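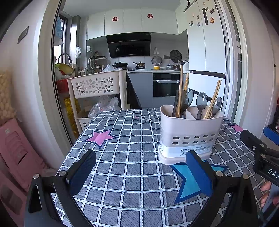
Kit Plina, par de garras de mão, quatro semanas de uso

Review rápido porque já me pediram três vezes no grupo e eu tenho coleta amanhã cedo. 12 de setembro de 2019, quinta-feira, versão do software que veio na caixa.

O que eu faço com ele: demonstração pra aprendizado por imitação. Tarefa de talher, pôr e tirar de um porta-talheres de plástico daqueles furadinhos, com hashi, colher, essas coisas. Mesa de jantar normal, toalha estampada, cozinha atrás. Nada de bancada de laboratório. Já temos braço no laboratório e teleoperação é um sofrimento, então a ideia era gravar em casa e ver quanto aproveita.

Primeira impressão: leve. Gatilho bom, curso longo, dá pra dosar. No começo eu apertava demais. Depois de uma tarde a mão aprende e você para de pensar no gatilho. As pontas azuis, texturizadas, seguram bem. Hashi de madeira é o teste mais chato que eu conheço (fino, comprido, gira na ponta se você pega fora do meio) e mesmo assim a maioria das pegadas sai de primeira. Colher de plástico é tranquilo se pegar pelo cabo. Pela concha, esquece.

Ritmo. Meta da primeira semana era 100 episódios por sessão, besteira minha. Fechei a primeira com 75 e o braço doendo. Desses, 23 foram pro lixo, quase tudo culpa minha: mão entrando onde não devia, começo de episódio com a garra já fechada, esqueci de voltar pra posição inicial. O software deixa marcar descarte na hora, um toque só. Muito bom isso. Mas não deixa escrever o motivo!! Tem que anotar no papel. Em 2019.

Calibração: chata. O manual manda refazer a cada sessão e eu pulei uma vez. Trajetória saiu toda torta, sessão inteira perdida. Não pulem.

Mão direita e esquerda juntas é outra conversa. O sincronismo entre as duas gravaçoes funcionou sempre, nenhuma reclamação. Cansa o dobro, claro. Com a esquerda eu só segurava o porta-talheres nos primeiros dias, depois comecei a usar de verdade e aí os dados ficaram mais interessantes e mais bagunçados.

Uma dica que vale mais que o review: variem o ponto de partida. Os primeiros episódios meus começavam todos com tudo arrumado em pé dentro dos compartimentos. A política treinada em cima disso travava quando via talher deitado. Agora metade das sessões começa com os hashis amontoados na mesa, cruzados, junto com faca, abridor, o que tiver por ali. Demora mais por episódio e rende muito mais.

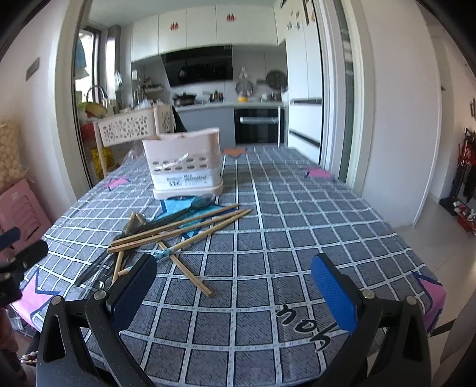

Aminu Nwosu: concordo com o ponto de partida, só que monte de hashi eu deixaria pra segunda fase. Quando misturei desde o começo o modelo aprendeu a cutucar o monte e não pegava nada. Separei os episódios por dificuldade, treinei primeiro com peça isolada, e só depois o monte. E dá pra escrever motivo de descarte sim, no arquivo de sessão, campo notas. Escondido, mas tá lá.

Aminu, obrigado, achei o campo notas. Horrível de achar, mas funciona. Retiro meia reclamação. Sobre separar por dificuldade, vou testar em cima do que já gravei antes de sair coletando mais.

Resto, correndo:

Bateria aguenta uma sessão. Duas não.
Exportação lenta, deixa rodando e vai jantar.
Maleta ruim, o fecho já está frouxo.
Suporte responde em um dia, educado, às vezes sem entender a pergunta. O Isamu Tamura teve a mesma experiência.
Comprei pela Kudwood, chegou inteiro, faltando um cabo. Mandaram depois.

Nota 4 de 5. Compraria de novo, um par só. Quem vai coletar o dia inteiro precisa de alguem pra revezar. Dúvida, manda nos comentários que eu respondo no fim de semana.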